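How to Get Your Turn at a Gripper Demo (and Not Waste It)

I went to the Trernon open day in July mostly to eat their cookies, and I came home wanting a gripper of my own! If you have one of these hands-on sessions coming up, this is how I'd go about it.

Step 1. Sign up early. Delyth Gape was running the list when I got there and I was number 19, so I had plenty of time to wander around. Ask for a table slot, not the talk. The talk is fine, but you don't get to hold anything.

Step 2. Squeeze slowly before you pick anything up.
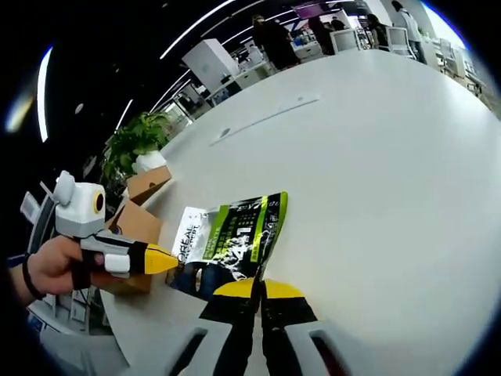

My first go was terrible, I'll admit it. I came in way too fast and kept shoving things across the table, and Delyth told me to slow down and watch the tips, not my hand. Soft packaging is the best teacher for this. Take a foil pouch like the L'OREAL one: come at it from the side with those pointy yellow tips and look for a spot where it's crumpled or lifting off the table a bit, so you have something to pinch. If it lies dead flat, nudge a corner first. Give yourself 4 slow tries before you decide it can't be done.

Step 3. Move on to packing. Put your box where you can reach it without leaning, and leave the thing you want to grab out to one side — you need room to open the jaws.
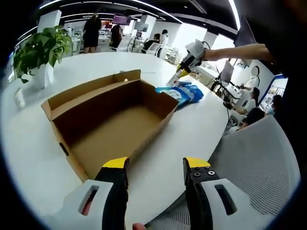 Photo: Trernon open day

Aim for the middle of the box and go in with the tips pointing down. A flat packet of wet wipes is harder than a small carton, so start with the carton. If 2 of you are sharing a table, agree on who goes first, or you'll be bumping elbows the whole time (sorry, Delyth).

Step 4. Stop when your hand gets tired. I lasted six rounds and then my grip went all wobbly. Shake it out, get a drink, and put your name back on the list if there's room.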